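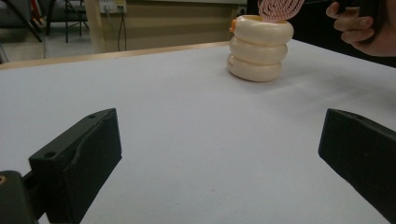 The Day Our Robot Squeezed Too Hard

Hi! I work at a small robot lab called Feralow, and my job is mostly teaching a robot to pick things up and put them down again. You might think that sounds easy. You've been picking things up since you were a baby! But a robot starts out knowing nothing at all, and sometimes it gets things badly wrong.

I want to tell you about one of those times. It happened in April, it made a very loud pop, and it involved a stacking ring toy a bit like the one in the picture. (No people were hurt. One toy was.)

First, what is a gripper?

A gripper is a robot's hand. Ours doesn't have five fingers like yours. It has two, and they're black and chunky, and they slide together and apart like a crab's claw. When they're spread wide there's a big gap between them, and when they close, whatever is in the gap gets held. That's really all a gripper does. Open, close, open, close.

We have two kinds. One kind is bolted to the end of a robot arm, and a computer runs it. The other kind is a hand-held one, so a person can carry it around and do a job with it – pick up a ring, move it over, let go. It has a camera on it that sees what the fingers are doing. Later the computer studies all those recordings and tries to copy them. It's a bit like learning to tie your shoes by watching somebody else's hands.

We like toys for this because they come in funny shapes. Puffy, doughnut-shaped rings are a great puzzle for a robot. They're round on every side, they roll away when you bump them, and if you set one down a little crooked the next one sits crooked too.

So what went wrong?

The week before, my friend Mitra Mirzaei and I had used the hand-held gripper to record the ring job over and over. We ended up with 1182 recordings. I still remember the number because I had to label every single one, and I ate a whole lot of pretzels doing it.

We fed them to the computer, and the computer practiced, and then it was time to let the robot arm try. Everybody came to watch. Berhanu Bogale stood by the big red stop button, which is a job we always give to somebody before the arm moves.

The arm went down. The fingers went around the ring. The fingers closed. And then they kept closing.

The ring went from a circle to an oval, then to something like a taco, and then POP! It shot out sideways, hit the wall, bounced under the desk and split along one side. Berhanu hit the button so fast that I think his hand was moving before the pop. The arm froze right where it was.

It was very quiet for a second. Then Mitra said, "Well, it did pick it up."

Being a detective

When a robot does something wrong, you can't ask it why. I wish you could! What you do is collect clues, like a detective.

Clue one: the recordings. We watched a lot of them again. They looked fine. Mitra and I had picked up the rings gently and put them down gently. So the robot had seen good examples.

Clue two: the motor. The arm keeps a kind of diary of how hard its motors push. When we read it, we saw that the fingers had been squeezing harder and harder until Berhanu pressed stop. They never got to a point where they thought, "Okay, that's enough."

Clue three: the ring itself. Kenna Gunn, who fixes everything in our lab, crawled under the desk to fetch it, and she gave it a squeeze with her own hand. "Huh," she said. "Squishy."

That was the big clue. See if you can work it out before you read the next bit.

What we figured out

Try this at home. Pick up something hard, like a wooden block. Your fingers close, they touch the block, and they stop, because the block won't let them go any further. Now pick up something soft, like a sponge. Your fingers touch it, and they could keep right on going! The sponge doesn't stop them. You stop them. Your skin feels the sponge, your brain says "got it," and you quit squeezing. You do this so fast you don't notice.

Our robot's fingers had no skin. There was a camera to see with but nothing to feel with. And the computer program that closed the fingers had a rule that went something like, "Close until you can't close anymore." We had written that rule months ago for hard plastic blocks, and it worked great on hard plastic blocks. I'd forgotten it was even in there.

When a person holds the gripper, the person is the one who feels that the ring is held well enough. All of that feeling was in my hand and Mitra's hand, and none of it was in the recordings. A camera can't see how hard you're pushing, or not very well.

So the robot copied the part it could see and got the rest from an old rule that was wrong for this job.

How we fixed it

We changed three things.

The first was the rule. Now the program has a limit on how hard the fingers may push, and when they reach it they hold still. We set the limit low to start. The first time we tried it, the ring slipped right out, so we turned it up a tiny bit, and then a tiny bit more. It took us 6 tries to get one that held the ring without bending it.

The second was a touch sensor. That's a thin pad that goes on the inside of a robot's finger and can tell when something is pressing on it. Kenna glued one to each of the arm's fingers. One of them fell off and had to be glued again. (She blames the glue. I blame Kenna.)

The third was a clear plastic screen between the arm and the people. We should have had that from the beginning. The ring was light, but if it had been something hard and heavy, it could have hit somebody in the face. We wear safety glasses now too, even the visitors, even if they're only staying a minute.

Then we tested it. We ran the ring job 3000 times, with lots of breaks, and the arm never squashed a ring. It did drop 4 of them. I can live with that.

Questions kids have asked me

I told this story to a class at Galbraith School, and they had better questions than the grown-ups do.

Was the robot mad at the ring?
No. It doesn't get mad, or happy, or bored. It was following its rule as well as it could. The mistake was ours.

Could it squeeze a person's finger?
Yes, it could have, and it would have hurt. That's why you never put your hand near a robot arm that's switched on, even one that's standing still. It might only be waiting for its next move. If you ever visit a lab, ask first, and stay behind the line.

Why did somebody stand by the red button if you thought it would work?
We always think it will work! Somebody stands there anyway.

Did you get in trouble?
A little bit. My boss had me write down everything that happened, including the part about forgetting the old rule. I didn't enjoy that. But other people in the lab read it, and one of them found the very same rule hiding in his own program, so I'm glad I wrote it.

What happened to the ring that popped?
It's on the shelf over my desk. I put pens in it.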